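Guides > Pando Humidity Monitor > Section 6: Placement and First Readings
April
By I-hsuan Peng

We use cookies to remember your language and region. Accept | Manage settings

6. PLACEMENT AND FIRST READINGS

This section covers where to put the Pando base unit and its remote sensors, and how to take a first set of readings. Pair all sensors before you start (see Section 5). The display should show a solid link icon for each one.

6.1 Before you mount anything

1. Set the base unit and all sensors side by side on a table for one hour.
2. Compare the humidity values. Sensors from the same box should agree within 3 points.
3. If one sensor reads high or low, hold its SET button until CAL appears, then enter the offset with the arrow keys.
4. Write the room name on the label inside each battery cover.

CAUTION: Do not attach adhesive pads to oiled, waxed or freshly varnished wood. The pads can lift the finish when removed. Use the hanging loop, or stand the sensor on a shelf.

Large wood surfaces take up and give off moisture slowly. A sensor fixed directly to one will lag behind the room air, sometimes by several hours. Use the foot supplied in the box to hold the sensor away from the surface. 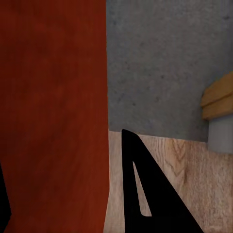

6.2 Placing the base unit

The base unit should sit in the room where you spend the most time. It needs a power outlet and a clear path to each remote sensor.

1. Choose a spot at chest height on an interior wall or an open shelf.
2. Keep it at least 6 feet from heating vents, stoves and humidifiers.
3. Keep it out of direct sun. Sunlight warms the case and lowers the humidity reading.
4. Plug in the adapter and wait for the second beep.

Large glass doors need extra care. Air next to the glass can be much colder than the rest of the room in winter, and its relative humidity is higher as a result. Place the base unit on the far side of the room and use a remote sensor near the glass if condensation is a concern. In an open-plan room, one base unit is normally enough – additional sensors are only needed where cooking steam collects. 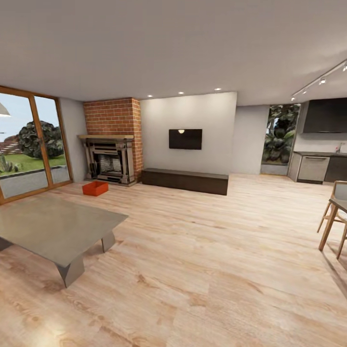
Ingrid Whitlock asks whether the base unit can share a shelf with a router. It can, but the router gives off heat, and she should leave a hand's width between the two or expect the reading to run low.

6.3 Reading wood and furniture zones

The WOOD profile is for rooms with solid wood furniture, paneling or instruments. It averages readings over a longer period and ignores short peaks, such as those from a shower or a kettle.

1. Press MODE until WOOD is shown.
2. Set the lower and upper alarm limits. The factory setting is 35 to 49 percent.
3. Leave the profile running for a full week before changing the limits.

NOTE: The log holds 1000 readings per sensor. When it is full, the oldest readings are overwritten. Export the log first if you need a full season.

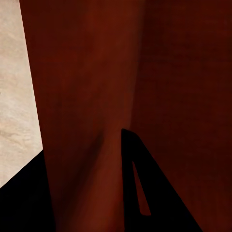 Sekar Raju wrote to us that his upper alarm sounded every evening until he moved the sensor out from behind a cabinet, and suggested that the manual warn against closed gaps. We agree. Air does not circulate well in such spaces, and the reading will not represent the room.

6.4 Hallways and closed doors

Sensors have an open-air range of about 200 feet. Walls, mirrors and metal doors reduce this. A hallway sensor is useful when the rooms on either side are heated differently.

1. Close the doors as you would on a normal day.
2. Place the sensor away from the door swing.
3. Press TEST on the base unit and check the signal bars.
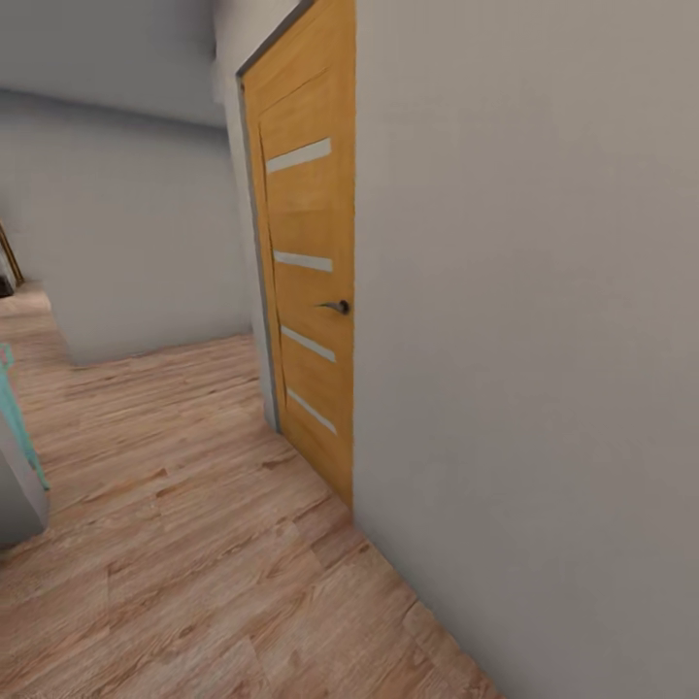
If the display shows fewer than two bars, move the sensor a short distance along the wall and press TEST again. Small changes in position often help more than new batteries. Allow 30 minutes after each move before recording a value.

CAUTION: Do not place a sensor on the floor. Cold floors give high readings, and the case is not sealed against mop water.

For replacement feet and hanging loops, order the Ondico accessory pack. Battery types are listed in Section 7.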